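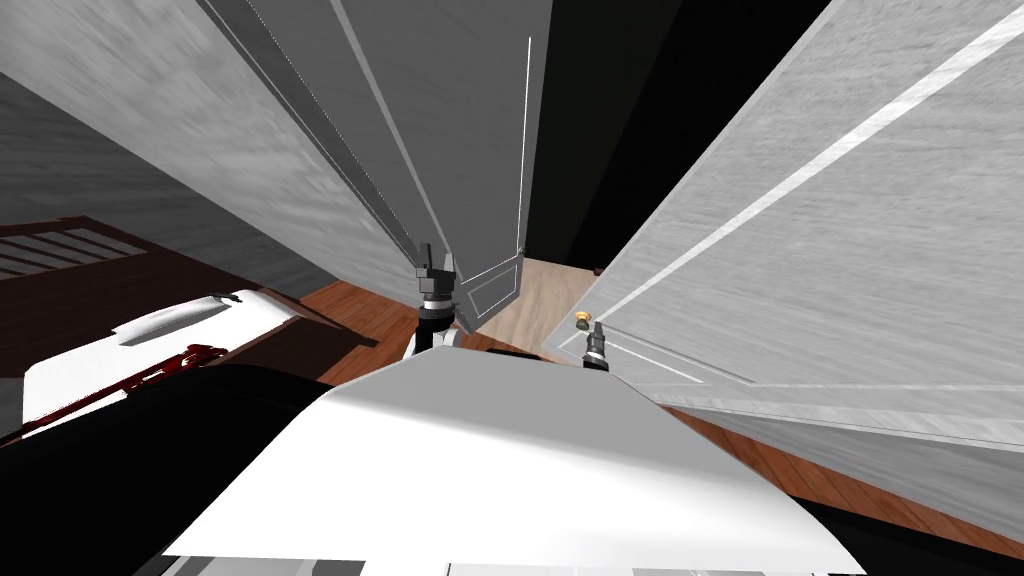 *Two arms between tall open doors, computer render.*

# Plider Trulside

Trulside is a small server for your office that finds duplicate and nearly duplicate pictures in a large collection. It is made for publishers, web shops and studios which have kept the same files in many folders over the years, under different names and in different sizes.

You connect it to your network, choose the folders, and it starts to read. The pictures stay in your building. No account is needed, and the unit works also when the internet connection is down.

## How it compares

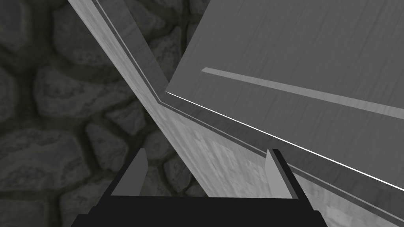
Trulside makes a short fingerprint of every picture and compares the fingerprints, so a resized copy is found as well as an exact one. It looks at the whole surface and also at smaller areas. A dark cobblestone wall, with its irregular rounded stones and deep mortar lines, gives many small areas to compare, and a crop from such a wall can usually be matched to its original. A plain sky or an empty sheet of paper gives very few. For these we advise the Strict setting, which shows fewer pairs but makes fewer mistakes.

Found pairs are placed in a list. You decide which copy to keep, and the other one moves to a holding folder for 60 days. After this time it is deleted, unless you have switched off deletion in the settings.

## What is in the box

- Trulside unit with 2 network ports
- Power supply and mains cable
- Network cable
- Printed quick guide in 7 languages

The price is £584 without VAT. The Woris rack shelf is sold separately.
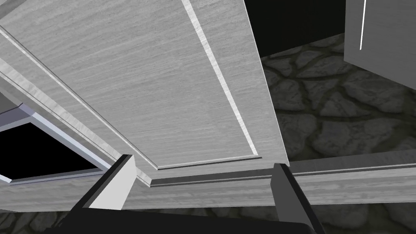

**Can I use Trulside with folders that several people are editing?**

It can read shared folders during normal work, but a file that is open for editing is skipped and checked again at the next scan.

## Chauhan software

The unit comes with Chauhan, our control program, which opens in any modern browser. There you can set the time of the scan, exclude folders, and export the list of pairs as a CSV file. Most customers let the scan begin at 22:00, when the network is quiet. Raw camera files can be read, but only by the preview stored inside them. Full support for raw files is planned for July.
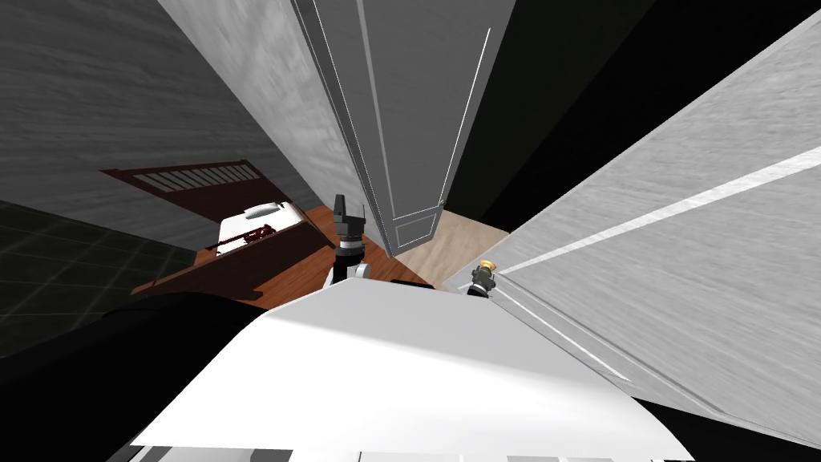 *White robot body with both grippers, simulated view.*

## Delivery and returns

Units in stock leave our warehouse on the next working day. If you wish to return a unit, please erase the index first (Settings, then Storage, then Erase) and include the power supply.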